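3.2 Holz im Innenausbau: Oberflächen und wahrgenommene Wärme

Die Befragung in den beiden Wohnanlagen Clirberg und Fevau umfasste neben den Angaben zur Raumtemperatur auch Fragen zur Materialwahrnehmung. Beide Anlagen wurden nach demselben Grundriss errichtet, unterscheiden sich jedoch im Ausbau. In Clirberg sind Geländer, Türzargen und Stützen in den Gemeinschaftsräumen aus Holz gefertigt, in Fevau aus lackiertem Stahl. Die Lufttemperatur wurde während der Erhebung im Januar in beiden Anlagen auf demselben Sollwert gehalten.

Die Bewohner bewerteten die Gemeinschaftsräume auf einer Skala von 1 (sehr kühl) bis 7 (sehr warm). Räume mit sichtbaren Holzbauteilen erhielten im Mittel höhere Werte. Der Unterschied blieb bestehen, wenn nur Personen berücksichtigt wurden, die sich mindestens 15 Minuten im Raum aufgehalten hatten. In den Freitextantworten wurde häufig der Farbton genannt, insbesondere bei hellen, honigfarbenen Oberflächen (Abb. 2).
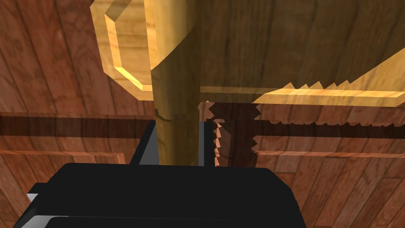
Abb. 2: Zylindrischer Holzpfosten in hellem Honigton, Computerdarstellung. Quelle: Projekt Promanar.

Für die Auswertung wurden Farbton und Bauteilform getrennt kodiert. Runde Querschnitte wurden etwas günstiger beurteilt als kantige, der Effekt ist allerdings klein und verschwindet, sobald das Alter der Befragten in das Modell aufgenommen wird. Beim Farbton zeigt sich ein stabileres Bild. Helle Oberflächen wurden in beiden Altersgruppen als wärmer eingestuft als dunkel gebeizte.

Einschränkend ist festzuhalten, dass die Fußböden in Clirberg und Fevau nicht identisch sind. In Fevau wurde vor der Erhebung ein Belag des Herstellers Uddin verlegt, der einen deutlich kühleren Grauton aufweist. Ein Einfluss auf die Bewertung des Gesamtraums lässt sich mit den vorliegenden Daten nicht ausschließen. Auch die Beleuchtung wurde nur als Kontrollvariable erfasst und nicht gezielt verändert. Die Ergebnisse zur Heizungsnutzung in den Wohnungen selbst werden in Abschnitt 3.3 behandelt.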